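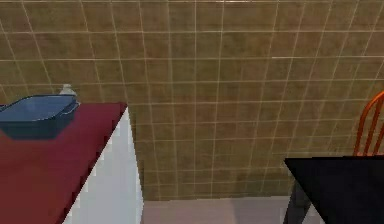 Chapter 3
Walls, Linings and Wet Areas

By the end of this chapter, students should be able to:
explain the difference between a load-bearing wall and a partition
describe how a tiled surface is set out before any adhesive is mixed
calculate the tiles needed for a plain rectangular wall
recognise the common causes of cracked or hollow tiles

3.1 Introduction

A house is divided twice. The first division separates the inside from the weather, and is made by the external walls and the roof. The second separates one activity from another, and is made by the internal walls. Chapter 2 dealt with the first. The present chapter is concerned with the second, and in particular with walls that are lined with tile.

Internal walls are either load-bearing or non-load-bearing. A load-bearing wall carries weight from the floor or roof overhead and passes it down to the footings. It must not be cut, moved or removed without the advice of an engineer. A non-load-bearing wall, usually called a partition, carries only its own weight and whatever is fixed to it. The two can look identical once they are lined, and students should never judge a wall by its finish. The drawings should be checked first. Where no drawings exist, the direction of the joists and the line of the walls on the storey below will often give a first indication.

3.2 The exposed end

Where a partition stops short of the opposite wall, its end must be finished. The end is the part most likely to be struck by furniture, trolleys and shoulders, and tile left unprotected at a corner will chip. Common treatments include a metal trim set into the adhesive, a rounded edge tile, a plastered return, and a capping board fixed over the full height of the end.
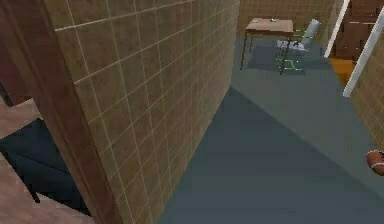
Figure 3.1 A tiled partition with a wood-grained end face.

The choice depends on use. Metal trim is neat and inexpensive but dents. A capping board is easily replaced, although timber should be sealed on every face before it is used near water. Whatever the treatment, the joint between the tile and the end piece should be filled with a flexible sealant in a matching colour. Grout is rigid and will crack at a change of material.

3.3 Setting out

Setting out is the work of deciding where each tile will fall. It is done with a level, a tape and a gauge rod, and it should be finished before the adhesive is opened. The centre line of the wall is marked first. Tiles are then measured outward from it so that the cut pieces at each side are equal in width. A cut narrower than half a tile is poor practice and can usually be avoided by moving the centre line across by half a tile.

Worked example. A partition in the Joltcombe terrace is to be lined with square tiles measuring 200 mm, including the joint. The architect, Sylvain Leclerc, has drawn a narrow panel 808 mm wide. Four tiles occupy 800 mm, leaving 8 mm. This strip is too narrow to cut, and the tiler has two courses open: to widen each of the joints slightly, or to set three full tiles in the middle with a cut tile of 104 mm at each side. The second is preferred. Both cuts are more than half a tile, and the joints remain the same width as those on the adjoining walls.

3.4 Terms used in this chapter

Substrate: the surface to which tiles are fixed.
Gauge rod: a straight batten marked with tile and joint widths.
Movement joint: a flexible joint that allows parts of a building to shift without damage.
Return: the short face where a wall turns a corner or ends.

Before reading further, students should complete the site survey sheet for the Kavanagh house in the workbook and bring it to class. It will be needed in Section 3.5, which deals with the preparation of substrates.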